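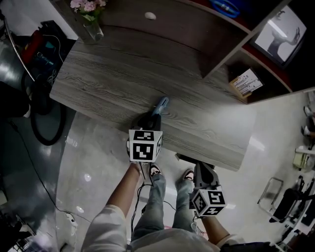
Room bookings at Plidley House change in the fall

25/07/2019

From the start of the fall term, all room bookings at Plidley House will go through the front desk. The paper sheet outside the kitchen will come down, and bookings already written on it will be copied over by Vibeke Riis. If your group meets every week, please check with her that your time is right.

The hourly rate for the large room goes up by $3. It was last changed in April two years ago. Small rooms stay at the same price, and members still get the first hour free. Groups that book a full term in advance pay $85 as a deposit, returned at the end of the term if the room is left as it was found.

The large room holds 50 people seated. Please don't bring in extra chairs from the hallway, as the fire exit on the garden side has to stay clear. Tables can be moved but need to go back against the wall afterward.

Evening groups should finish by 9:30 so the building can be locked at 10. Heloísa Brandão has the keys on Mondays and Alcides Xavier has them the rest of the week. If you need to stay later, ask at least 7 days ahead.

The Tela sewing circle has moved upstairs and has space for new people. Bring your own scissors. Machines are shared, and beginners are welcome.

Lost property from the spring is in the cupboard by the stairs. It includes two umbrellas, a child's raincoat and several reading glasses. Anything left at the end of August will go to the thrift store.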